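Flundis, week one, and a suitcase full of the wrong boots

5/8/23

So I've been out of the oil patch for a while now and people keep asking me what it was like, and I keep telling the same two stories, so I figured I'd write this one down and just send everybody the link. It's about my first hitch as a trainee mud logger on the Flundis well, back when I was green enough to pack a hair dryer.

If you've never heard of mud logging, don't worry, my own mother still thinks I was in landscaping. When they drill a well they pump drilling fluid (everybody calls it mud) down the pipe and back up the outside, and it carries up little chips of whatever rock the bit is chewing through. Somebody has to catch those chips, wash them, look at them under a microscope and write down what they are. Somebody also has to watch the gas coming out of the mud. That somebody was me, from midnight to noon, for 39 days.

Getting there

Jarner was the operator and the logging company I worked for was a little outfit called Leung, which had maybe the oldest logging units still rolling. I drove out from Dulteston in June with Su-chen Yip, who was going to be my cross-shift, meaning she'd work noon to midnight and we'd see each other for ten minutes twice a day. It's a funny way to get to know a person. We talked the whole drive and then basically communicated by sticky note for over a month.

The boots. OK. I had been told steel toes, and I bought steel toes, a very nice pair, and packed a second nice pair for backup. Both had smooth flat soles. Anyone who has walked across a location after rain is already laughing. I went down flat on my back between the truck and the trailer before I'd even met my boss, with my suitcase on top of me.

My boss was Kelly Heywood, and she looked at me lying there and asked what size I wore. She had a spare pair with a proper tread. They were a size too big and I wore them with two pairs of socks until the end of the job, and I still have them!

Lag time, or how I embarrassed myself

The first thing you have to get through your head is lag. The rock you're holding in your hand didn't come from where the bit is now. It came from where the bit was when the chips started up the hole, and the deeper you go the longer the trip takes. You work it out from the pump strokes and the size of the hole, and then you check it by sending something down with the mud and timing when it comes back around.

I understood this perfectly well in the classroom. Then on my third night I logged a beautiful gray limestone a good 185 feet deeper than it had any business being, and I was so proud of it I wrote LIMESTONE in capitals. The geologist for Jarner was a man named Hok-lam Choi, very quiet, very polite. He came into the unit at breakfast, looked at the log, looked at the pump chart, and asked if I'd noticed that we'd changed a pump at two in the morning.

I had not noticed that. I'd been making tea.

He didn't yell or anything. He pulled up a stool and we went back over the whole night, sample by sample, and moved everything to where it belonged. Took us almost until my shift was over. I've worked with people since who would have had me sent home – he just said to write every pump change on the chart in red, and I did, on every well after that one.

What I ate

Everybody asks about the food, so: eggs. The camp kitchen did a hot meal four times a day, but if you work nights your "dinner" is breakfast, and breakfast was eggs. Ya-wen Chow, one of the mud engineers, kept a rice cooker in the corner of his trailer and would let you have a bowl if you brought something to put on it. I traded him a jar of chili crisp for 7 nights of rice, and I think I got the better end of that.

Coffee was terrible. I'm told it still is.

The gas show

The part I tell at parties is the gas show. We'd been drilling dull gray shale for days, background gas so flat I kept tapping the chart recorder to make sure it was alive. Then a little after four in the morning the bit sped up, what they call a drilling break, and I called the driller and told him, like I was supposed to, and we waited on the lag. And waited. When it came up the pen went clear across the paper. My hands were shaking so hard I could barely bag the sample.

I put the chips under the ultraviolet light and there it was, this lovely pale gold glow on the sand grains. I woke up Hok-lam. I woke up Kelly. I think I'd have woken up the cook if somebody hadn't stopped me. It ended up being a thin sand, only 5 feet of it, and Jarner didn't even bother to test it. I didn't care one bit. I'd seen it first.

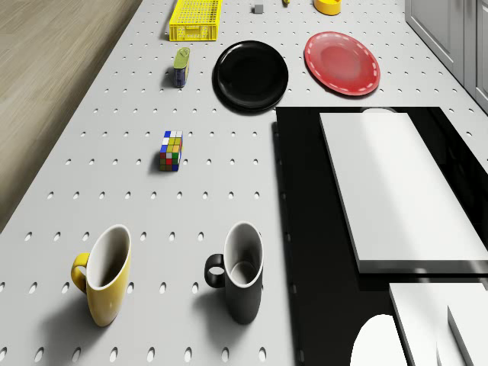

Going home

Hsiu-ying Au came out to relieve me, and she was everything I hadn't been – right boots, her own hand lens on a cord, a thermos of decent coffee. I showed her the red pen. I showed her which drawer stuck and how to kick the sample dryer when it quit. Then I slept for most of the ride back to Dulteston and woke up with my face stuck to the window.

I did four more years of it after that, mostly with Leung and then a stretch on my own, before my knees and I had a talk. I miss the nights more than I thought I would, especially that hour when the sky goes pale and the whole rig is lit up against it. I don't miss the eggs.

Next time I'll do the story about the skunk under the logging unit, since Su-chen says I tell it wrong and I'd like to get my version up before she does. If you were on Flundis and remember any of this differently, leave me a comment. And if you're the one who took my chili crisp out of the camp fridge, I still want it back.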